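Brirent Residents' Handbook
Care of the Home: Ceilings and Upper Walls

Ceilings are often left out of the regular cleaning of a home, yet dust and cooking grease settle there as they do elsewhere. Residents are asked to look over the ceilings of every room twice a year, in June and again before the heating season.

Before starting, switch off the lights in the room and let any fittings cool. Cover the furniture and floor with a dust sheet. Use a stable stepladder with a second adult present, and do not stand on the top step.

Remove loose dust with a dry microfibre head on a long handle, working from the corners towards the middle of the room. Draw the head along seams and joints, never across them, as filler may lift at the edges. Painted surfaces may then be wiped with a well-wrung cloth and a little mild washing-up liquid. Do not spray liquid upwards or near a light fitting. 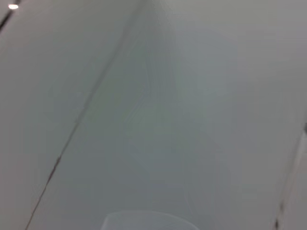 Pale grey surface with a long diagonal seam and a small bright spot of light.

Seams should be inspected in daylight where possible. A fine, steady line between two panels is normal in the Laltar and Gurnell blocks and needs no treatment. A line that has widened since the last inspection, or that is accompanied by staining or flaking paint, should be reported before any filler or paint is applied.

Small scuffs may be touched up by the resident. Rub the mark lightly with 400 grit paper, wipe away the dust and apply one thin coat of matching emulsion with a small roller. Allow the paint to dry fully before judging the colour.

Reports should be addressed to Ertuğrul Öztürkmen, Building Maintenance, Room 26, stating the flat number and the room concerned.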